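Lodska apresenta o Lucero, kit de garras de mão para ensinar tarefas a robôs

Dezembro de 2023

A Lodska lança este mês o Lucero, um kit de duas garras de mão com que qualquer pessoa pode gravar demonstrações de manipulação sem ter um braço robótico por perto. Quem demonstra segura as garras, faz a tarefa como faria no dia a dia, e o movimento fica registado num formato que as equipas de robótica podem usar para treinar os seus modelos.

O kit nasceu em Undlow, onde a Lodska tem a oficina e a sala de ensaios, e passou por muitas versões desde julho. As primeiras pesavam demasiado no pulso ao fim de uma tarde de gravação. A versão que agora chega ao mercado tem dedos planos e aparafusados, que se trocam com uma chave pequena, e insertos roscados de latão nos suportes, para que a montagem aguente ser aberta e fechada vezes sem conta.

"Queríamos uma ferramenta que se pudesse desmontar em cima da mesa, arranjar e voltar a usar antes do almoço", conta Trudy Sutcliffe, responsável pelo desenvolvimento do produto. "Mudámos a forma dos dedos tantas vezes que já tínhamos uma caixa cheia deles. Quando finalmente conseguimos pegar num saco de plástico sem o deixar fugir, houve festa na oficina!"

Os sacos foram, de resto, o grande quebra-cabeças do projeto. Um bloco rígido perdoa quase tudo; um saco fino amarrota-se, dobra-se, escorrega e nunca fica duas vezes na mesma posição. A equipa de ensaios gravou 2.416 demonstrações com objetos moles e embalagens de supermercado, e 1.627 delas foram feitas com as duas garras ao mesmo tempo.
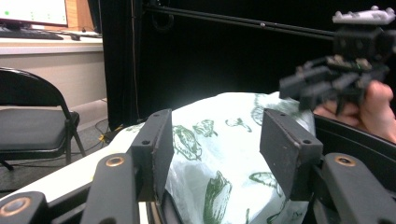

Beryl Bunting coordenou essas sessões e insistiu desde o início em trabalhar com compras verdadeiras. "Os cubos coloridos são ótimos para calibrar, mas em casa das pessoas há sacos de legumes, pacotes meio abertos, panos", explica. "Aprendi imenso a ver como cada pessoa pega nas coisas. Há quem belisque só a ponta do saco e há quem o agarre pelo meio, e as duas maneiras interessam-nos."

Cada Lucero é entregue com as duas garras, um conjunto de dedos suplentes, parafusos e insertos de reserva, cabos e o programa de gravação Prondis, que corre num computador de secretária comum. O Prondis mostra cada sessão logo que termina, permite cortar o princípio e o fim, marcar as tentativas falhadas e juntar notas. As tentativas falhadas não são apagadas, a menos que o utilizador o peça, e várias equipas que experimentaram o kit disseram-nos que foi aí que encontraram o material mais útil.

O laboratório de Lorraine Te Moana recebeu um dos kits de pré-série e usou-o durante o outono com estudantes que nunca tinham programado um robô. "Na primeira manhã já estavam a gravar", diz. "A montagem leva 20 minutos, e isso contando com alguém que perde sempre um parafuso. Para nós, que partilhamos a sala com outros dois grupos, poder arrumar tudo numa prateleira faz muita diferença."

Do mesmo laboratório veio também uma crítica que a Lodska levou a sério: o gatilho da versão de pré-série era duro para mãos pequenas. O curso foi encurtado e a mola substituída em todas as unidades de série. Os kits já entregues podem ser atualizados sem custos.

O Lucero custa 1.350 euros e está disponível por encomenda direta à Lodska. As escolas e universidades podem pedir uma unidade emprestada para experimentar antes de decidir. Os ficheiros de desenho dos dedos acompanham o kit, e a equipa gostaria muito de ver as versões que os utilizadores vierem a fazer.

Pedidos de demonstração em Undlow: Isla Bolger, relações com clientes.
Contacto para a imprensa: Beverley Tautahi, comunicação, Lodska.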